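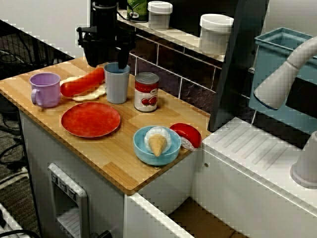
Warum greift der Arm immer ein Stück hinter dem Becher zu?
Meistens stimmt die Hand-Auge-Kalibrierung nicht oder das Tiefenbild kommt zu spät an, erst das prüfen, dann am Planer drehen.

Greifpose driftet nach hinten, Varex + Clorholm

klemmbacke51
28. Oktober
Moin, Spielküche als Testaufbau, Policy läuft auf Clorholm, Planung macht Varex. Teller geht, Hotdog geht. Becher: Finger landen dahinter. Jedes mal die gleiche Richtung. Kalibrierung ist von September, seitdem nichts verstellt. Ideen?

ustrand
Latenz. Welchen Zeitstempel nimmst du, Aufnahme oder Empfang? Bei uns waren das 240 ms Unterschied, im Treiber eine Zeile.

klemmbacke51
Empfang. Mist. Aber der Arm steht doch vorm Griff still??

tf_baum
Eben, dann ist Latenz egal. Statische Szene, Arm steht, da kann der Stempel falsch sein wie er will. Tippe auf Extrinsik. Neu kalibrieren, 3 Posen reichen nicht, nimm ordentlich viele mit Drehung.

ustrand
seh ich anders. Wenn er die Pose noch aus der Anfahrt puffert, steht der Arm zwar, aber die Daten sind alt. Lozano macht das per Default so

tf_baum
Er benutzt kein Lozano.

klemmbacke51
doch, für die Segmentierung. hatte ich vergessen zu schreiben, sorry

quat_ernst
Hellblauer Becher, hinten an der Kante, dunkle Rückwand. Schaut euch mal die Punktwolke an bevor ihr streitet. Wenn die Maske am Rand ausfranst, zieht die Wand den Schwerpunkt nach hinten. Median statt Mittelwert, Maske erodieren, 3 Pixel.

tf_baum
Kann sein. Kalibrieren würd ich trotzdem.

klemmbacke51
Puffer aus: kein Unterschied. Maske erodiert: deutlich besser, aber noch nicht mittig. Kalibriere morgen neu, Log kommt dann ins Ustwood-Repo.

ustrand
Zeitstempel trotzdem umstellen bitte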